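Skidavon series two: viewer FAQ

Answers are checked by Farzana Jafri, listings editor at Gemonum. 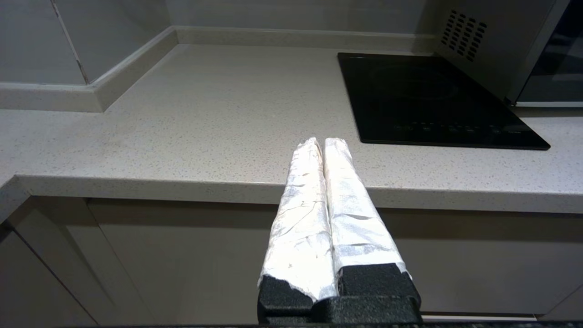
When do new episodes appear?
Episodes are added at 8 pm on weekdays. The television broadcast on Dogar follows one hour later.

How many episodes are planned?
The order is for 502 episodes across both series. Series one accounts for 780 minutes of the catch-up library; series two is added as it airs.

Is the role of Inspector Rane being recast?
Yes. The new actor enters in the December episodes – the name will be listed once the channel confirms it. We do not publish casting reports from a single source.

Why is an episode missing from my list?
Catch-up rights last four weeks. After that, episodes move to the Furnamport archive, which needs a separate login.

Are subtitles available?
English and Hindi subtitles are supplied with every new episode. Older episodes have English only.

Can I attend a recording?
No. The set is closed to the public. The fan day ballot has 2,520 places and opens on the Dogar website in spring.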